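Repairing a rounded edge on a light wood-grain tabletop

jpenner
Posts: 200
January 7, 2022

The top is a pale wood-grain surface with softly rounded edges and corners.
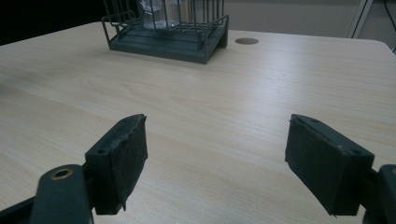
I want to refinish the edge only. Before I buy anything I need to know whether it is veneer or laminate. The seller called it "wood" and had no paperwork. My plan was 220 grit on the underside first, then a wiping varnish.

dutlow
Posts: 2,698

Don't sand yet. Look for pattern repeat. Measure from one distinctive grain mark to the next identical one. Printed laminate repeats, sliced veneer drifts a little from leaf to leaf.

Collus
Posts: 29

Repeat length is a poor test on a small top. The print cylinder can be longer than the table. Put a drop of mineral spirits on the underside of the edge. Bare or thinly finished veneer darkens, laminate does not.

dutlow

Mineral spirits won't darken veneer under a cured film finish either, so your test gives a false laminate result on most factory tables. Mine at least does no harm.

Collus

Neither does mine. I said bare or thinly finished.

zollau_shop
Posts: 13

Check the inside of a screw hole with a flashlight. You want to see how the face layer meets the core. A thin brown or black line under the pattern means laminate – veneer shows wood color all the way to the glue line.

jpenner

Took out one leg bolt. There is a dark line, very thin. The hole is a bit chewed up.

zollau_shop

Laminate, then. Varnish will peel off it. Clean the edge, fill chips with a color-matched paste, leave the rest alone.

dutlow

Agreed on the paste. I would still scuff and prime if you ever want to paint it.

jpenner

No paint. I'll order the paste and skip the sanding. Thanks.

Jocelyn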